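Kutik Hand Gripper, club kit
Sold by Callham. Item 1534

Back in stock from Sat 26 June. Club and class orders first, singles after that.

Two-finger gripper you hold and work yourself. Made for student teams who want to record pick and place runs at home and bring them in to train the club arm. Blue pads on black fingers, linkage arms, silver pivot caps. No arm needed to get started, just the gripper and a box of stuff.

Price: 99 each, 28 for the spare pad and pivot set. School PO's fine, email first.

Starter task: the box sort
Use what's in the house. Remotes are good, flat and slippery and no two the same. Open box, bedroom or kitchen, doesnt matter. Leave the room how it is, the mess helps. Start with fingers open, come in slow.

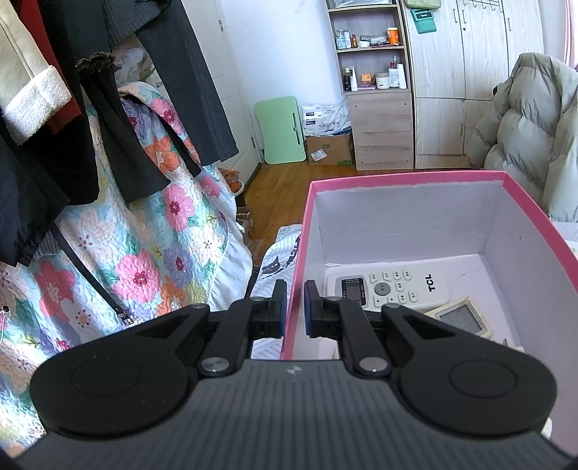 What's in the kit
Gripper, assembled
Spare blue pads, one pair
Hex key
Task cards (box sort, table clear, drawer)
Log sheet, one per student, copy as needed

Small parts
Harder than remotes. Something small and white held upright between the pads, box close by, lid off. Squeeze light. If it twists, let go and take the grip again lower down. Don't fix it with your other hand, log it as a miss and go on. Misses are useful, keep them in. 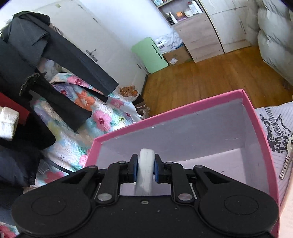 Care
Wipe pads with a damp cloth, no alchohol. Check pivot caps before every session, snug not tight. Pads are a wear part. Kirui Robotics Club got more than 3000 grabs out of one pair, yours may go sooner on rough stuff.

Two-gripper runs
Need two kits, one box between you. One works, other one waits open at the wall of the box. Swap after each item. Call your grabs out loud or you will bump. Keys and remotes mixed is a good level for first year teams. Used for the pairs round at the Gellance student meet in April, task card is a free download now.

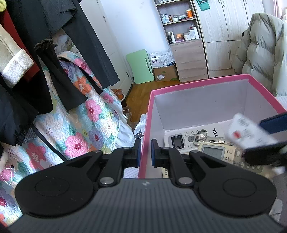 Akinyi Kioko: we ran pairs with our team for the first time last week and the calling out thing is real, do it. My only gripe is the log sheet has one column for both people. We drew a line down the middle. Would buy again, need more spare pads though.

Reply from Callham: new log sheet is coming with two columns, same download page. Pads ship separate if you're ordering for a whole class, put it in the notes.

Shipping
Orders in by noon go next working day. Returns ok if pads are unused. Questions to Dario Sorrentino, club desk.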